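# Grumiline Over Stovura, by Omprakash Maurya

I bought this after a friend at my reading group said it was the best thing he'd read on glider pilots, and I've now been through it twice.

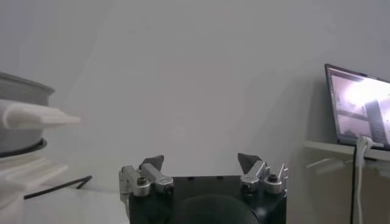 Maurya learned to fly at a small club called Zirnbridge and spent nine summers there before moving abroad. The book covers those years and the five that followed, when he flew as a tug pilot in the hills at Stovura. Grumiline is the name of the old two-seater he trained in and later bought a share of.

The first 80 pages are slow. There is a lot about his school, his uncle's garage and a motorbike that has no bearing on anything later. I would have cut half of it. Once he gets into the air the writing improves a great deal. His account of a first solo is short and plain, and he admits that he forgot to check his airbrakes until he was on the downwind leg.

The best part is the chapter on Šindelář, the instructor who taught him to fly the ridge. Šindelář hardly speaks. He taps the back of the seat when he wants more speed and sighs when he doesn't get it. Maurya doesn't turn him into a wise old man, and when the two of them fall out over a repair bill, it's told fairly from both sides.

The tug-flying chapters are more technical. If you don't know what a weak link is you may need to look it up, as the glossary is only a page long and leaves out most of what you want. I fly a little myself – badly – and still had to read the section on rotor twice. The diagrams are in grey on grey and too small to be much use. The one map has Stovura on it but not the airfield.

There is one accident in the book. He tells it in October light, late in the season, and gives it 90 lines or so less than another writer would have. I thought that was the right decision.

The paperback is well bound and opens flat, though the print is small. I can't speak for the e-book, but I'm told the photographs have been left out of it.

Four stars. I'd give it to anyone who likes flying memoirs and can put up with a long taxi before take-off. Start at chapter four if you're short of time and go back for the motorbike later.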